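Urnbridge Evening Lectures: Machines and Everyday Work
Handout for session 4: Can they do the chores yet?
Notes by Eckhard Strobel

Thank you to everyone who stayed behind last time to argue about dishwashers. I have tried to work some of your points into these notes, so if you recognise your own words, please take it as a compliment. You don't need any maths this evening, but do bring a pencil, and if you have a box of children's building bricks at home, bring a handful of those as well.

We ended last time with the question of what counts as a chore. My own working answer, which you are welcome to pick holes in, is that a chore is a small job which comes round again and is never laid out quite the same way twice. Welding the same seam on 900 identical brackets is hard work, but I wouldn't call it a chore. Emptying a washing basket is one, and so is sorting the odds and ends tray in a workshop, and it is these untidy little jobs that machines have found so awkward for so long.

The shop floor has its own version, known in the trade as bin picking. Parts arrive in a box, lying as they fell, and somebody or something has to take them out one at a time. The Lahlou reading (it's in your packs, and I do recommend the middle section even if you skip the rest) treats it as a chain of four decisions: which piece to go for, where to hold it, how to get the fingers down there without hitting the walls, and how to notice when the piece has slipped. A person does all of this while chatting about the weather!
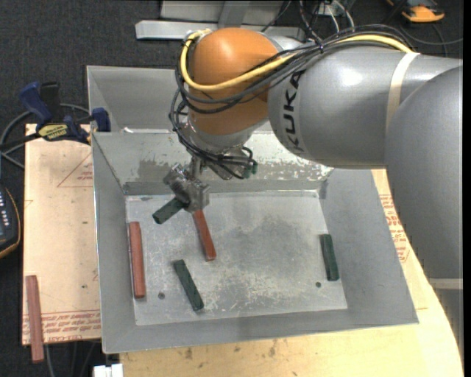 Fig. 1. A KUKA arm with its gripper down in a metal bin of red and green blocks.

Have a look at where the blocks lie in Fig. 1. The long red one is against the left side of the floor, and I would ask you to think about that one in particular. A gripper with two fingers generally wants a bit of space on both sides of whatever it is picking up, and a wall takes one of those sides away. You or I would simply nudge the block into the open with a fingertip - we wouldn't even call it a decision - but a machine has to be given some way of arriving at the nudge. The green block over towards the right wall makes a useful comparison, and we'll talk about both in the second half.

So, can they do it yet? For stiff, plain shapes in good light, I would say yes, mostly, and at a decent pace. For a drawer of mixed cutlery I would say sometimes. For a heap of damp socks I would still back my grandmother, who was not quick.

Something to try before session 5. Tip your bricks into a baking tin and empty it using only your thumb and one finger, keeping your wrist stiff. Write down each time you had to push a brick before you could lift it. Then do it again with your eyes shut.

Reading: Lahlou, middle section; the Sterum case notes, first four pages only.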